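Sim notebook, January, started about 9.40

Grocery packing task, two-arm setup. Fermín Iturra got the new scene loader merged last night, so I've spent the morning poking at it before I let the planner anywhere near it. The table finally loads at the right height (last week it was sunk into the floor grid, which made for some very exciting collision reports!). Physics step is back to the old setting and the Nullton solver hasn't exploded once, touch wood.

Start pose first. I want both hands open and low, well out of the way of the view, so perception gets a clean look at the tabletop. Ran the reset script over and over with tiny joint noise and compared the fingertips by eye. Good enough for me, only the tips poke up along the bottom and the middle stays clear.
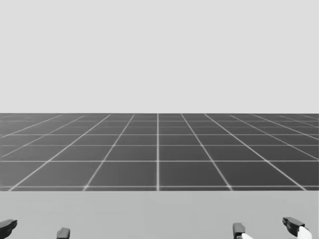 Perception and grasp picking

Pistden config is still a mess, there are two copies of the camera extrinsics in it and I'd been editing the wrong one for an hour. Fixed, deleted the spare, felt silly. Segmentation is fine on the tins but the little pale cartons worry me, white faces on a light grey table, and the mask edges wobble whenever the light changes. I bumped the point budget per object from 810 to 2,000 and the wobble calmed down a lot. Planning got slower, of course, but I can live with that for now.

Grasp ranking still loves corners. I've added a penalty for tilt after lift, weight 6, which is a pure guess and wants a proper sweep. It still lets some crooked ones through: small box up off the table and leaning against the white finger segments. The checker scores that as a good hold because it only looks at height. Fermín reckons we should compare box orientation with the palm as well, and I think he's right. 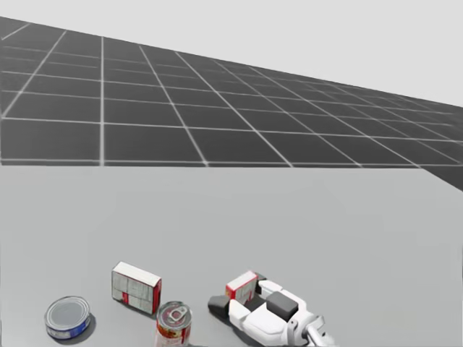 To do

Orientation check in the success test (me).
Sweep the tilt weight overnight, around 2,630 seeds if the queue's quiet.
Ask Fermín whether the loader can shuffle the groceries further back, they're all bunched at the near edge.
Rename the Zelley branch before somebody merges it by mistake.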